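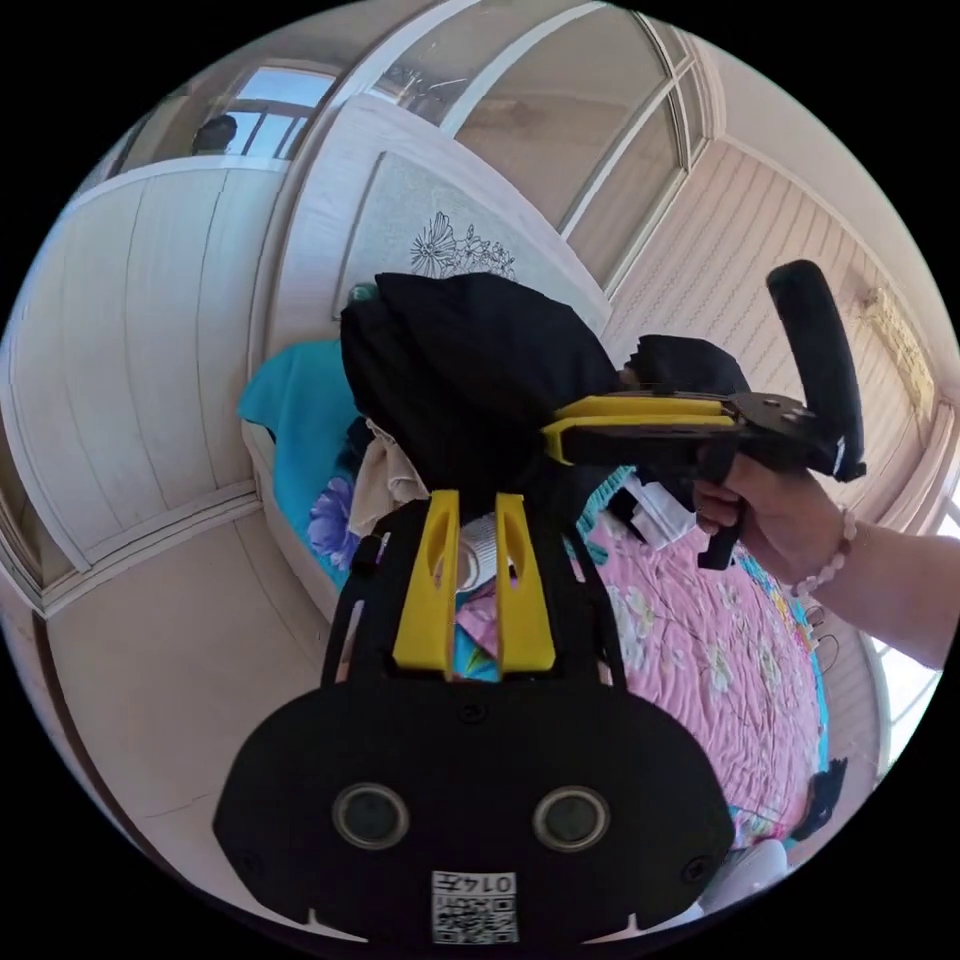 # Who Takes the Laundry Down? Unwritten Rules in a Shared Dorm Laundry Room

Deepak Lodhi and Zainab Isah
Intro to Social Research, final project
May 22, 2019

## Why we picked this

Our first topic was voter turnout in Wistham. Then we found out how many other groups had voter turnout, and Zainab's sweaters got moved onto a radiator by a stranger, and we had a new topic by dinner.

The question we settled on: when a machine has finished and the owner isn't there, how long do people wait before they take someone else's clothes out, and what do they do with them? Totwood Hall has no posted rule on this. It has a posted rule about candles.

## What we did

We ran a paper survey in April, left in mailboxes at Totwood and at Boychuk House next door. We got 560 forms out and will not be discussing how many came back with only a drawing on them. We also did longer interviews with 10 residents, most of them in the laundry rooms, where people have nowhere else to be.

We asked everyone the same opening question, which was how long is polite to wait. Then we asked how long they had waited the last time. These are different questions, as we learned.

## What we found

The polite answer was 10 minutes. The true answer, once people got comfortable, was closer to 3. Uchenna Onuoha told us she gives "a full song," and when we asked which song she said it depended on her mood.

Where the clothes go matters more than the wait. Putting them on top of the machine is fine. Putting them in the owner's own basket is considered almost saintly. The floor came up in 2 interviews, both times as something another person had done.

Folding divided people more than anything else. Oluwaseun Ugwu folds strangers' towels and thinks of it as an apology. Other residents found this upsetting - one said she would prefer theft. We had written "folding" in our plan under kind acts and had to move it to its own section, and then had to cut the section for length.

Boychuk residents were stricter than Totwood residents on every question. Boychuk has fewer dryers. We think this explains most of it, though Boychuk residents think it is character.

## Problems

Both of us live in Totwood and use the room we were studying. At least one person we interviewed had moved our laundry. The survey also said "a short time" in question four without saying what short meant, and the answers to that question are useless. We left them in the appendix anyway, with the drawings.

Thanks to Oluwatosin Etim for reading two drafts and for lending us quarters, which we still owe.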